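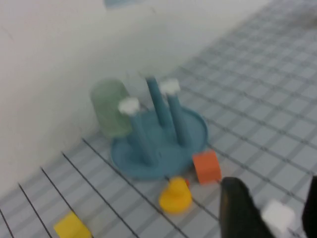
Combien d'heures un lycéen dort-il en semaine ?

Dans notre relevé, la médiane s'établit à 7 heures par nuit, mesurée du coucher déclaré au réveil déclaré, sans correction du temps d'endormissement.

Le questionnaire a été rempli en septembre par 311 élèves du lycée Pichon. Onze fiches ont été écartées, faute d'heure de lever lisible, et l'analyse porte donc sur 300 réponses. Odette Marchal a assuré la saisie, Soo-ah Kong la relecture. Les écarts entre les deux passages ont été tranchés sur la fiche papier.

La variable la plus délicate reste l'heure du coucher. Certains élèves notent l'extinction de la lumière, d'autres le moment où ils posent le téléphone. La consigne était ambiguë et je l'ai réécrite pour la prochaine vague : « heure à laquelle vous avez essayé de dormir ».

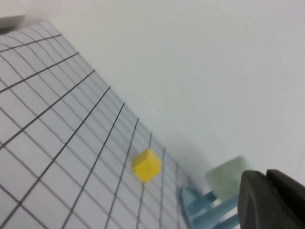
Deuxième point, le week-end. La nuit du samedi est plus longue de 2 heures en médiane, avec une dispersion nettement plus forte. J'ai conservé les deux séries séparées. Une moyenne hebdomadaire masquerait ce décalage, et c'est lui qui est associé à la somnolence du lundi dans les réponses libres.

Hae-won Joo m'a demandé si l'on pouvait en tirer un effet des écrans. Les données ne le permettent pas : une seule mesure par élève, aucun groupe de comparaison, usage autodéclaré.

Le tableau par niveau de classe sera mis en ligne quand Su-bin Sun aura vérifié le codage des internes, dont l'heure de coucher est fixée par le règlement.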